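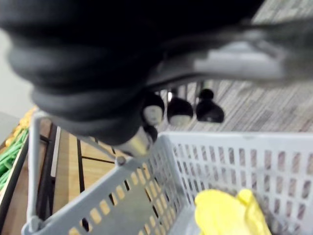
Teleop basket task: one hand or two?
Posted by gridwalker_ph, September 7, 2026
11 replies | 658 views

So I've been recording demos for a grocery task and I'm stuck on something that probably sounds dumb. The robot has to get produce into a shopping basket and then move the basket over to a table. I drive both arms by remote. When I pick, I like to keep the right hand on the edge of the basket so it doesn't scoot away, and the left goes in with the vegetable. Feels natural (it's what I'd do at home!), but it makes every demo slower and my shoulders are killing me by lunch.

My lab mate at Cinbridge says drop the second hand completely. Fewer moving joints, cleaner data, done. I don't buy it.

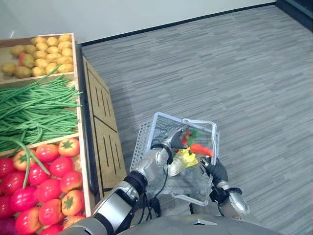 The trouble is letting go. When the picking hand comes back up, the fingers sometimes snag on the mesh, and if the other hand isn't there the whole basket comes along for the ride. I've got 70 demos saved so far and I really don't want to start over. Anybody been through this?

ruken_fan
Two hands, always. We did a bin task back in January with one arm and the policy learned to shove the bin across the floor. Took forever to get rid of that.

mossbucket
Gonna disagree. Put a rubber mat under the basket and use one hand. You're teaching the robot your own nervous habit of holding stuff down. Also your arms will thank you.

gridwalker_ph
A mat helps on the floor, sure, but then the basket has to get up on the table and I need a hand on it anyway. The table part is where I'm worst, to be fair. I can't judge the height from the headset view, so I come in too high, stop, creep down, stop again. And I keep forgetting the left hand and just leave it hovering out there doing nothing.

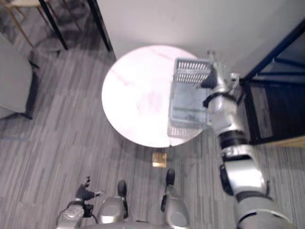 Tallowby thinks the pauses are a bigger problem than the number of hands. If you stop and creep on every placement, the robot will learn to stop and creep. Practice ten runs without recording, then hit record.

mossbucket
ok that I agree with. Still team one hand for the picking.

ruken_fan
And park the idle arm in the same spot every time, please. Random hovering is the worst thing to clean up later.

gridwalker_ph
Fine, fine, I'll pick a parking spot! Keeping the 70 for now and doing a new batch with the mat AND the second hand. Will post how it goes.

Share | 11 comments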